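Home Shop Covers & Repair Storage Kids Contact

Huvix Clear Book Covers, Paperback Size

The Huvix cover is a slip-on sleeve for paperbacks that get handled a lot. It has two side pockets and a fold line at the spine. There is no glue, so it comes off without marking the book. Sold in packs of 6, or in a box of 400 for schools and libraries.
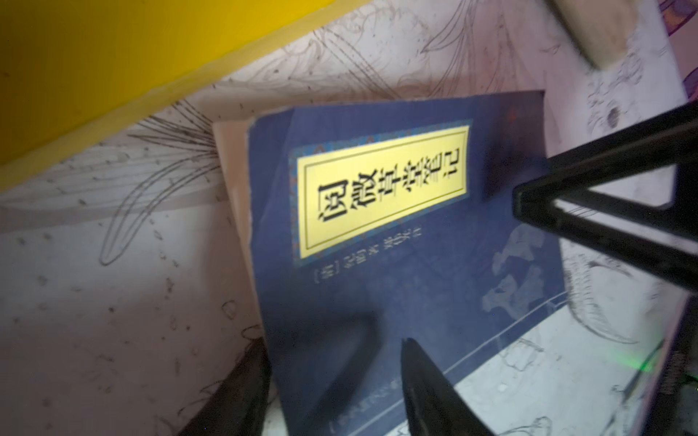
Dark covers show scuffs first. Title: 阅微草堂笔记.

To fit one, open the book flat, slide the front cover into the left pocket, then do the back. Close the book before you press the fold. If the sleeve is tight at the spine, go up one size. We stock 7 sizes, and the size chart is printed inside the lid of each box.

Sleeves can be wiped with a damp cloth. Keep them away from heaters. Covered books slide more easily than bare ones, so on a painted shelf use a bookend at the open side.

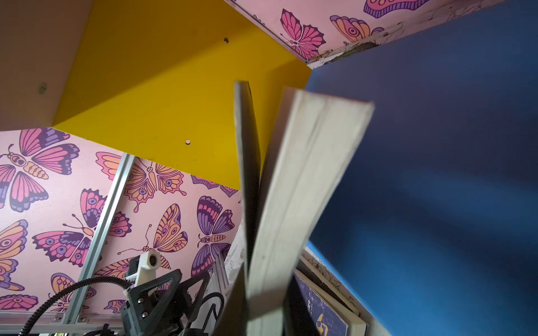 Yellow shelf panel with butterfly wallpaper alongside.

Orders ship from our Henmont warehouse. Anything placed before noon on Monday leaves the same day. Boxes of 400 go by freight and need someone there to sign. The Thibodeau store carries the small packs only.

Sleeves will not fix loose pages or a split spine. For those, see Covers & Repair. 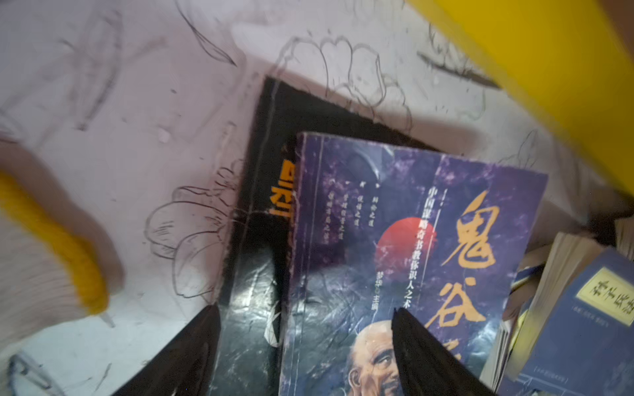

Irfan Krishnan wrote in to say the sleeves fit his older paperbacks well, but the thicker ones needed the next size up, and he would like to see a mixed pack.

Mixed packs are planned for June.

Share 6 Comments 7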